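Compte rendu de la réunion du 6 juillet 2026 – atelier partagé Tundley, aménagement des plans de travail

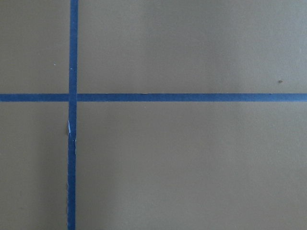 Ouverture de la séance avec un peu de retard, la salle du haut étant fermée à clé. Le compte rendu précédent est adopté, avec une réserve sur le point « signalétique », jugé trop optimiste par deux membres.

1. Marquage des plans de travail
Le groupe aménagement propose de généraliser le découpage en zones au ruban de masquage bleu. L'idée est que chacun sache où poser ses pièces et où laisser la place aux autres. Plusieurs présents demandent ce que cela a changé jusqu'ici. Réponse : « un meilleur ressenti ». Aucun relevé n'a été fait. La rédaction du compte rendu note qu'un ressenti ne se vérifie pas.

Il est aussi observé que les quatre zones sont inégales et que le ruban est déjà abîmé à un endroit, sous le croisement. Le groupe répond que l'inégalité est voulée par l'usage : la petite zone pour les vis et les outils, la grande pour l'assemblage. Cette règle ne figure dans aucun document. Un membre dit l'apprendre ce soir.

2. Devis
Deux propositions ont été reçues. Braken : 1297 euros pour des plateaux gravés, pose comprise. Šimek : environ 800 euros pour des bandes adhésives de sol, dont le vendeur assure qu'elles conviennent aux tables. La fiche technique ne parle que de sols. On rappelle que rester au ruban de masquage reviendrait à 40 euros pour la saison, et que l'écart mérite mieux qu'une phrase dans un courriel.
Le devis Braken ne précise pas si les plateaux restent réversibles. Question posée par écrit, sans réponse à ce jour.

3. Nettoyage
Les traces de colle reviennent sur la table. Le produit Skenden est présenté comme « sans résidu ». Demande d'essai sur une chute avant tout achat ; le groupe aménagement trouve la précaution excessive, elle est maintenue.

Décisions
– Pas de commande chez Braken ni chez Šimek à ce stade (adopté, 2 abstentions).
– Le ruban bleu est conservé jusqu'en novembre. La partie abîmée sera reprise.
– L'usage de chaque zone sera écrit et affiché. Si personne ne rédige la fiche, le marquage sera retiré.
– Essai du produit Skenden sur chute, résultat à communiquer avant la prochaine réunion.

Divers
La demande d'une seconde table est reportée : on ne sait pas encore se servir de la première. Cette formulation est contestée par le groupe aménagement, qui demande que sa contestation soit inscrite. Elle l'est.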